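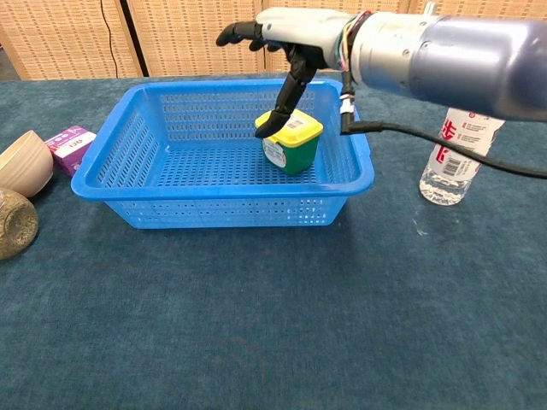
Figure 3. Blue slotted basket on the cloth-covered table, with a small green container inside. The container has a yellow lid and a white label on the front.

4. What the basket does to the things in it

I started out thinking of baskets as the boring part of this study. We had 12 households in Hurkthorpe keeping notes on how they put small things away, and I was reading those notes for the things: the jars, the tubs, the half-used packets, the batteries that live in a kitchen drawer for years. The baskets were just where the things ended up. Then Nighat Lashari, who read every diary before I did (and much faster), kept writing the same word in the margin. Basket. Basket again. Look at the basket! So this section is about baskets, and mostly about the shallow open kind with slots in the sides, like the one in Figure 3.

A shallow basket is a funny piece of storage. It has walls, so it tells you where a group of things begins and ends, but the walls don't hide anything. You can see a lid from across the room. In Figure 3 the container stands upright toward the back, and its yellow lid is easy to pick out against all that blue. Our households loved this kind of thing and talked about it at length. One of them wrote that she didn't read labels at all in the morning, she went by "the yellow one and the other one," and she was a bit embarrassed when I asked her to say more. She shouldn't have been. By my reading of the diaries, color did more sorting work than words did in 7 of the 12 homes.

4.1 Lids, labels, and which way is front

The diaries had 665 entries in all, and a good share of them turned on the lid. When a container sits low in a basket, the front label competes with the rim and the wall, and how much of it you can read depends on where you're standing. The lid has no such problem. People wrote on lids with marker, stuck tape on lids, swapped lids between tubs and then got annoyed at each other about it. The container in our figure has a sticker with a barcode on top and a white label on the front, and I find that split pretty typical of packaged goods: there's printing in two places, and the person putting the thing away has to pick which one counts as the face.

Kamran Baloch and I disagreed about this for most of March. He coded any container with a visible front label as "facing," whichever way the lid happened to sit. I wanted a separate code for the top, because that's what people kept telling us they looked at. We went back and forth, recoded a batch each way, and ended up keeping both codes, so a container can be facing from the front, from the top, or from both. (Adeel Gilani's suggestion, and I wish he'd made it two weeks earlier.) It made the tables wider and the arguments shorter.

4.2 One thing in a basket

A basket with a single item in it turned out to be its own category, and I didn't plan for it. In the interviews, people described a lone item in three quite different ways. For some it was a start: the basket was for a group, and the rest of the group hadn't arrived. For others it was a leftover, the last of something. And for a few it was a parking spot, where the basket meant "deal with this later" and had nothing to do with the item at all. Nusrat Jadoon has a lovely passage in her interview notes where a father and his teenage daughter give two of these readings for the same tub on the same shelf, and each of them is completely sure.

This matters for how we count. If you only write down what's in the basket, all three look identical. Our first coding sheet, which we borrowed from the Relton storage survey, had a box for "number of items" and that was it. We added a line for what the person said the basket was for, and left it blank when they didn't say.

4.3 Slots, crumbs, and sliding

The slots got more comments than I expected too. People liked that dust and crumbs fell through, and then complained about the crumbs underneath. Small-based containers were a worry, especially the ones that narrow toward the bottom, and several households put a folded towel or a piece of card in first. Shagufta Hashmi tried this at her own place with a set of Plorkness baskets and told me the card was gone within a week, because everyone in the house kept pulling it out to write shopping lists on. I've left that out of the counts, but I believe her.

What a basket sits on came up less often, and mainly from people with smooth shelves. On a bare shelf a light basket travels when you reach in with one hand, so you need the other hand to hold the rim. On cloth or a mat, our diarists said, it mostly stayed put. We have only four entries that mention this directly, all from homes with young kids, and I'd want a lot more before making anything of it. Section 5 picks up the question of reach, starting with the high shelves in the Shaikh house.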